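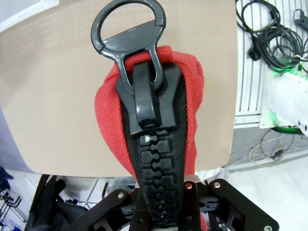
Zipper, extra large

Bass clarinet, month six
December 21, 2024

The concert was last night and my bottom lip feels like a piece of toast. I don't care! I played in an actual band, in front of actual people, on an instrument I couldn't get a sound out of in June, and I want to write it all down before I forget which bits went wrong.

For anyone new: I played regular clarinet through high school, put it down for a very long time, and then this summer talked my way into the Drorelbridge wind band by saying yes when they asked if anybody would take the bass clarinet. The part had been sitting in the folder with no one on it. I'd never held one. I figured it was a clarinet, only longer, and the fingerings would carry over, and they do, mostly, up until you cross the break and the thing honks at you like a goose in a stairwell.

What I didn't know was how much air it takes. On the small clarinet you sort of aim a thin fast stream and the pitch sits up there for you. On the bass you have to drop your jaw and let the whole throat go loose, and if you pinch even a little you get a squeak two octaves up. My first three weeks were all squeak. Zhenhua Lei, who sits next to me on bassoon and has been in the band forever, leaned over at my second rehearsal and told me to think of fogging up a mirror. I went home and fogged up the bathroom mirror for a while, then tried a low E with the same breath and there it was, this huge brown buzzy note that I could feel in the chair. I think I laughed out loud. I played it maybe forty more times and then my upstairs neighbor walked across the floor in a pointed way.

So, the program. We opened with a march, which on bass clarinet is oom (the tubas share it, the pah goes to the horns, and you get very good at counting). Then a set of sea songs, a tango, and in the second half the piece I'd been dreading and loving since the parts came out, which is called Akl and was written for band by Lorna Samonte. If you ever get a chance to hear it, go. It's eleven minutes long and starts with nothing but low winds, so bassoons, bari sax, contra if you have one (we don't), and me. The melody goes around the bottom of the band in little scraps, and nobody gets more than four or five notes of it at a time. You have to listen so hard. If the bassoon ends a phrase a hair flat you have to come in a hair flat too and then ease it back up together, and when it works it sounds like one enormous person humming.

In the middle there's a bass clarinet solo. Eight bars! Marked piano, then "fading," then a fermata on a low written E flat that Lorna Samonte apparently felt should last until the player passes out. I practiced those eight bars every day from the end of the summer. I practiced them in the parked car with just the mouthpiece and neck, which sounds like a kazoo having a bad day. I recorded myself on my phone and listened back on the bus and winced.

Practice things that helped, in case somebody else out there has a bass clarinet and a concert coming up:

Long tones, every day, low ones first. I used the drone in Lurnumex, the tuner app our section likes, set to a fifth below whatever I was playing. Playing against the fifth taught me more about my pitch in a week than watching a needle ever has. My throat E is still sharp enough to shave with.

Slurring across the break from A to B with the right hand already down. Slow. Slower than that.

Getting the peg height right. I had the floor peg too short for two whole months and was hunching to get at the mouthpiece, and then wondering why my high notes were choking. Up it went by a couple of inches, and half my trouble went away.

A softer reed than I thought I needed. I was stubborn about this. On the little clarinet I played threes and was a bit proud of it, and I carried that pride straight over and paid for it in headaches. Two and a halfs! Lovely!

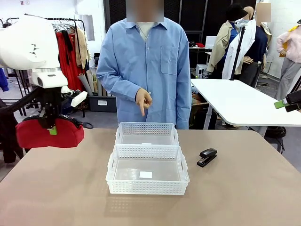
Two white baskets, front and back

Back to last night. The hall in Gornley is old and tall and dry, and it's kinder to low instruments than our rehearsal room, where everything below the staff just goes into the carpet. At the warm-up I played one soft note and heard it come back off the balcony, and I got goosebumps. There are 700 seats. I'd say a good many of them had coats in them instead of people, but the ones with people were noisy and happy and clapped between movements, which I have decided I'm in favor of.

The march was fast. We rehearse it at a sensible tempo and perform it like we've left something on the stove. I dropped a bar somewhere before the trio and got back in by watching the tuba player's shoulders. The tango went better than it ever has, and our percussion section finally agreed with each other about where the second beat lives.

Then Akl. My mouth went completely dry in the first bar. I'd planned to swab out at the intermission and I did, and I'd planned to change reeds and I chickened out, so I was on the older one, which had gone a little mushy. The opening was good. Zhenhua handed me my first scrap so gently that I only had to step onto it. And then the solo came and I breathed, and the first note spoke, right away, no fuzz, and I thought oh, I get to do this now.

Bar five had a crack in it. I know exactly where: the leap up to the B. It was a small crack, and I've listened to the recording twice this morning and it's smaller than I remember, but it's there. The fermata was great. I held it until there was nothing left in me and the conductor was smiling with his hand still in the air, and when he closed it the flutes came in on top like somebody opening a curtain. My sister said she didn't hear the crack. My sister also said she liked "the big curly one," so I'm taking her review with some salt.

The other news is that I'm giving the band's instrument back for a bit after New Year so it can go to the shop for pads, and I've started looking at buying my own. This is a dangerous hobby. A used one to low E flat, wood, decent shape, is listed at 2,570 dollars a couple of hours from here, and there's one that goes down to low C for 4,000 that I have visited online more times than I want to admit. Low C! I don't have a single piece that needs a low C. I would just play it at home, at the neighbor.

I've told myself I have to try both in person with my own mouthpiece before I so much as say a number out loud. If you play bass clarinet and have opinions about whether the extra notes are worth lugging around, please leave them in the comments, I will read every word.

Rehearsals start up again in January with new music, and the spring folder is already in my bag. It's 30 pages for my part alone. I peeked at the first page over breakfast and there's a run in it that goes over the break six times, so I'm off to find that softer reed.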